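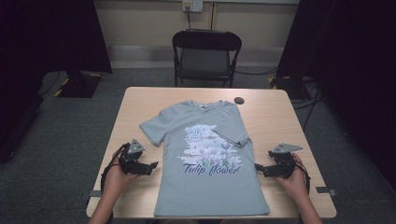

사진 제공: Omach

8월 물가 발표가 나온 뒤로 금리 이야기가 다시 늘었다. 나는 경제를 전공한 사람은 아니고 월급에서 대출 이자를 내는 쪽이라, 이런 발표가 나오면 숫자보다 다음 달 이체 금액부터 확인하게 된다.

우리 집 대출은 변동금리다. 계약할 때 고정금리와 차이가 꽤 났고, 그때는 금리가 더 내려갈 거라는 말이 많았다. 반은 맞고 반은 틀렸다. 처음 얼마 동안은 이자가 줄었는데 그 뒤로는 조금씩 올랐다. 은행에서 보내는 안내문에는 기준금리와 가산금리가 따로 적혀 있다. 기준금리가 그대로여도 우대 조건이 빠지면 내는 돈은 늘어난다. 나는 카드 실적을 한 번 못 채워서 이걸 알게 됐다.

목요일 저녁에 가계부를 펴 놓고 지난 5년 치 이자를 더해 보았다. 엑셀로 정리한 건 최근 2년뿐이고 그 전 것은 통장 내역을 하나씩 찾아야 했다. 식비도 같이 봤다. 통계에서는 물가 상승 폭이 줄었다고 하는데 장바구니 금액은 줄지 않았다. 상승 폭이 줄었다는 말은 덜 오른다는 뜻이니 당연한 일이다. 그래도 기사 제목만 보면 자꾸 값이 내렸다는 말로 읽힌다.

동네 마트에서 늘 사는 품목을 16개 정해서 가격을 적고 있다. 두부, 달걀, 양파, 식용유 같은 것들이다. 이 중에 양파와 대파는 철마다 크게 움직여서 전체 흐름을 보는 데는 별 도움이 안 된다. 식용유와 밀가루는 한번 오르면 그 가격에 오래 머문다. 두부는 행사할 때 2,000원이 안 되던 것이 지금은 행사 가격도 2,000원이 넘는다.
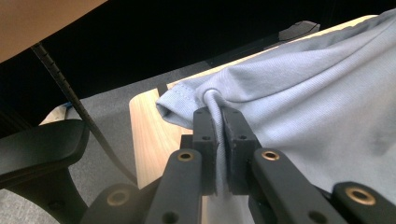 외식비는 따로 적는다. 장보기와 섞어 놓으면 어느 쪽이 늘었는지 알 수가 없다. 회사 근처 식당들은 봄에 한 번씩 값을 올렸고, 재료값이 내려도 메뉴판 가격은 그대로다. 인건비와 임대료가 들어 있으니 그럴 것이다. 중앙은행이 농산물과 에너지를 뺀 물가를 따로 보는 것도 비슷한 까닭이라고 이해하고 있다. 기름값이 떨어져서 전체 숫자가 낮아져도 서비스 가격이 계속 오르면 금리를 쉽게 내리지 못한다.

그래서 당분간은 금리가 내려간다고 보고 계획을 세우지는 않기로 했다. 고정금리로 갈아타는 것도 계산해 봤는데 중도상환수수료가 아직 남아 있다. 수수료를 내고 옮기면 줄어드는 이자가 그만큼이 될 때까지 시간이 제법 걸린다. 면제 시점이 지나면 다시 계산할 생각이다.

남는 돈은 예금에 넣었다. 만기는 짧은 것으로 골랐다. 긴 상품과 금리 차이가 거의 없었다. 대출을 먼저 갚는 게 낫다는 의견도 있지만 비상금이 너무 적으면 불안해서 일단 이렇게 둔다. 다음 물가 발표가 나오면 마트 가격표도 새로 적어서 올리겠다.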